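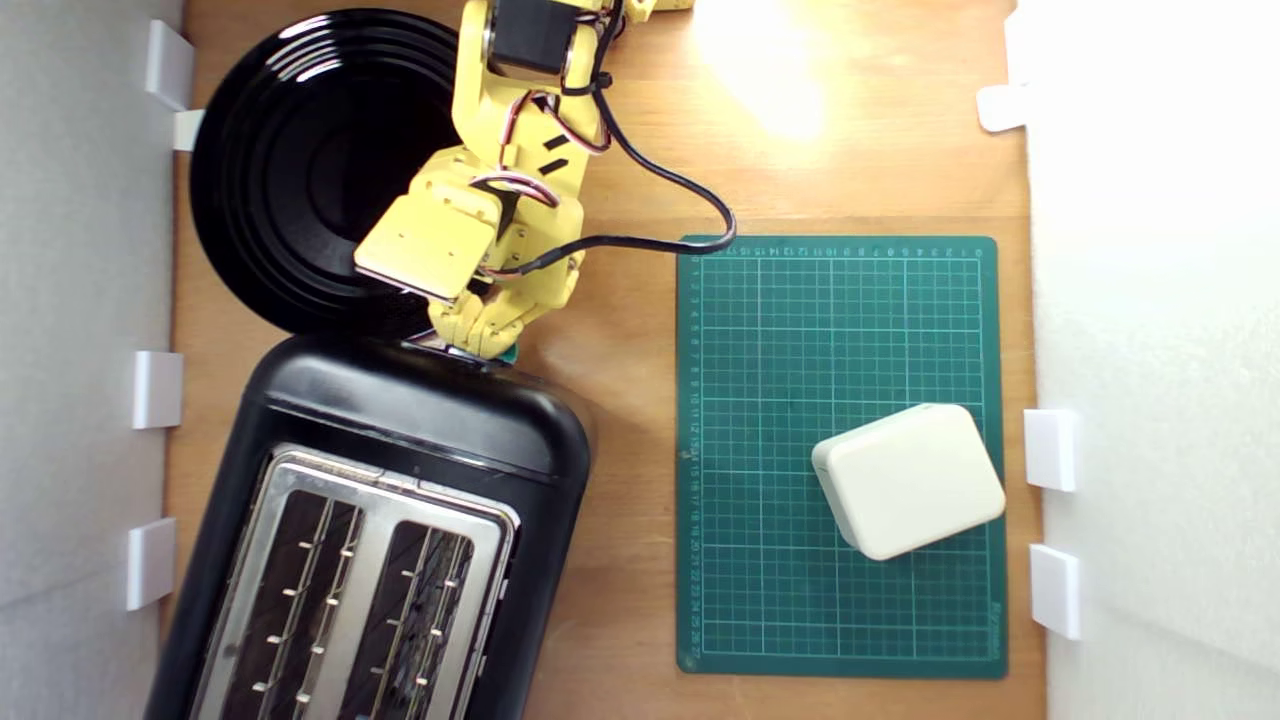
Felten Two-Slot Toaster, Black

Item no. 3266
In stock, ships from our Gistau warehouse

The Felten makes toast. We have sold toasters that talked, toasters that printed a cat on the bread, and one that wanted the Wi-Fi password. Most of them came back. The Felten has a lever, a dial and two slots, and people tend to keep it until they move in with someone who owns a nicer one.

The housing is matte black with rounded corners, so it doesn't catch your sleeve on the way to the coffee. The top is a brushed stainless steel panel. It will show fingerprints if you touch it, and after four minutes of toasting you won't want to touch it. Both slots are long enough for a slice from a proper loaf, and wire guides along the walls hold thin bread upright instead of letting it slump against the heat and scorch on one side.

Browning runs from 1 to 6. Setting 1 is warm bread. Setting 3 is what most people mean by toast. We keep 6 for frozen waffles and for Matvii Stetsiuk in returns, who likes his rye the color of a boot.

Details

Slots: two, long
Housing: matte black
Top panel: brushed stainless steel
Controls: lever, browning dial, cancel button
Crumb tray: slides out at the back
Cord: 47 inches
Warranty: 18 months

Care

Unplug it and let it cool. Pull the tray, shake it over the sink, put it back. Wipe the housing with a damp cloth. Scouring pads will scratch the steel, and the warranty doesn't cover scratches you put there yourself. No forks in the slots, please. We get 13 calls a year that begin with a fork.

Goes well with

Lenum round plate, glossy black. Ridged in rings and shiny enough to check your teeth in. Crumbs show up on it beautifully, if that's the word.

Bucur cutting mat, green with a white grid. Self-healing, for paper and fabric. It is a craft mat, so please slice your bagels on something else.

Spare crumb trays are kept in the parts section. If yours has gone missing, write to Bohdan Palamarchuk at the parts desk and include the item number from the underside of the toaster. Empty the crumbs before you turn it over to look.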